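### 4.2 Mugs, trays and the matter of handles

Of all the household things we looked at, mugs gave us the most to write about, and we hope the reader will forgive us for lingering over them. A plate has one sensible way to sit and a mug has several. It can stand on its foot, it can be turned over onto its rim, and it can roll onto its side, where the handle decides how far it goes before it stops. The Luvcombe survey, which gathered 3,000 short notes on how people put their kitchens in order, has a good deal to say about shelves and drawers, but the drying tray gets only a few lines, and we felt it deserved better than that.

We treated an arrangement of mugs as having two parts. The first is where each mug is, on the tray or on the tabletop beside it. The second is how it rests, which we wrote down as upright, inverted or on its side. Handle direction was noted separately, as it matters a great deal once the tray begins to fill and neighbors start to crowd one another. Figure 6 gives two arrangements from the same marble-patterned setting, with the lavender tray that we came to be rather fond of.

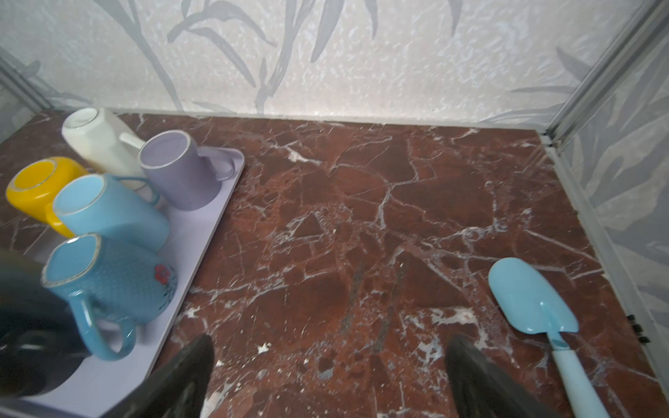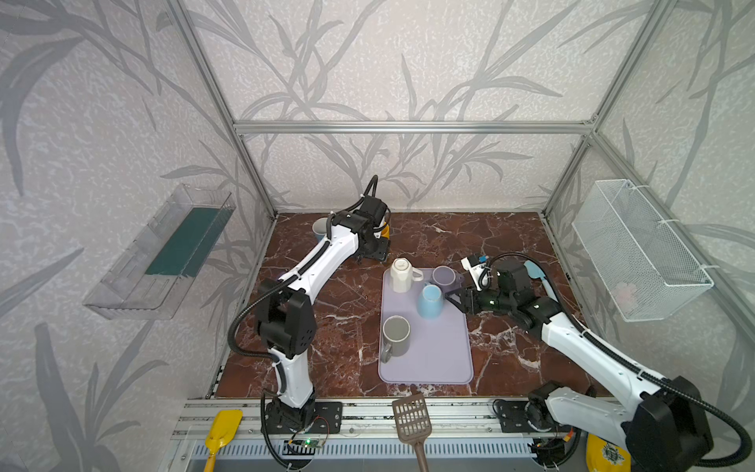

**Figure 6.** Mugs with a lavender tray on veined reddish-brown marble. First view: most of the mugs on their sides, the yellow one partly off the tray. Second view: four mugs on the tray, three inverted and one upright.

It is tempting to call the second arrangement the tidy one and leave it there, but our readers in the Presero group — who looked through 220 arrangements with great patience — were more divided than we had expected. Many were happy with a single upright mug among inverted ones, and said so warmly. Others felt that a tray should follow one rule throughout. Mugs lying on their sides were less popular, though 20 of the arrangements containing them were still marked as acceptable, usually where there was plenty of room between the handles.

Color had less to do with these judgments than we had guessed in September, when the Durell coding sheet was drawn up with a whole column set aside for it. We kept the column in the end, and its entries are taken up with the remaining materials in Section 4.3.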